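Notes for the mug talk, March meetup. 15 minutes, then questions. Keep water nearby. Don't read this out word for word.

## Opening

Ask for a show of hands: who has thrown out a mug in the last year? Then: who has bought one? I expect the second group to be bigger. Wait for the laugh, move on if there isn't one.

Say who I am, briefly. I organize kitchens for a living and I don't believe most of what my trade says about mugs.

## The "one per person" rule

Everybody in my line of work repeats it. One mug per person, plus two for guests. I've looked for where it came from and all I can find is people quoting each other. Murdo MacRitchie put it in his handout years ago, and when I asked him he said he'd heard it at a workshop.

My problem with it: people don't use mugs one at a time and wash them. They use one for coffee, leave it on a desk, take another for tea. The rule assumes a household I have never visited.

(If Murdo is in the room, be nice. He knows I'm going to say this.)

## What people really own

Change slide. Give them a few seconds to look before talking.

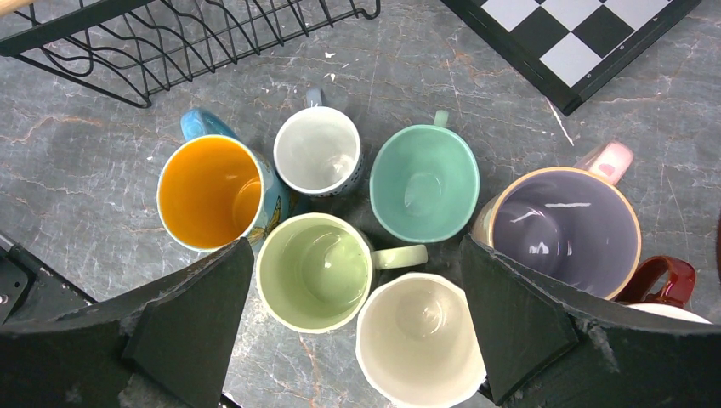
*Slide 4. Seven mugs on the counter, no two alike.*

Ask which one they'd get rid of. Somebody will pick the big one with the purple inside, on grounds of shelf space. Somebody else will say the turquoise one, because bright orange on the inside is "a lot." Let them argue for a minute. I'd keep both.

Point out that the rims don't match either. The mint green one looks a little uneven, like a hand-thrown piece, and the cream one is wavy. Matching-set people hate this. I've never had a client tell me their coffee was worse for it.

## The matching set pitch

Estska sells a stacking set of 4 and the claim is that you "win back a shelf." Maybe. I tried it in my own cabinet. Yes, they stack. Then the bottom one gets used last, every time, so I owned three mugs and a pedestal.

Gretana does the hooks under the cabinet. Fine if your counter is clear underneath. Mine has a toaster there. Skip this if I'm past the halfway mark.

## The survey slide

Nassar's newsletter had that figure, 2,920 mug uses a year for a family. Check it with the audience: 8 a day times 365. So somebody guessed eight and multiplied. I wouldn't call that a survey. I'd still like to know whose house does exactly eight on Thanksgiving.

Don't spend more than a minute here, I get worked up.

## What I tell clients instead

- Put all the mugs out on the counter in one go. People have no idea what they have until then.
- Look inside. Stains and chips settle more arguments than color does.
- Big ones get their own spot. Stop trying to fit them in the row.
- Leave the ugly gift mug alone if somebody drinks from it.

Majdi Bitar wants me to add a number to this list, because "audiences like a number." I don't have one. He counted his own and got to 54, and he has a large cabinet and no complaints, so I'm not sure what a number would do for him.

## If asked

Travel mugs: separate talk. Lids are the real trouble there.

Open shelves: they get dusty. The Porudia catalog photos were taken the day the shelf went up, I'd bet money on it.

Upside down or right side up: I've heard both sides and neither one convinced me. Do what your mother did.

Leave slide 4 up during questions.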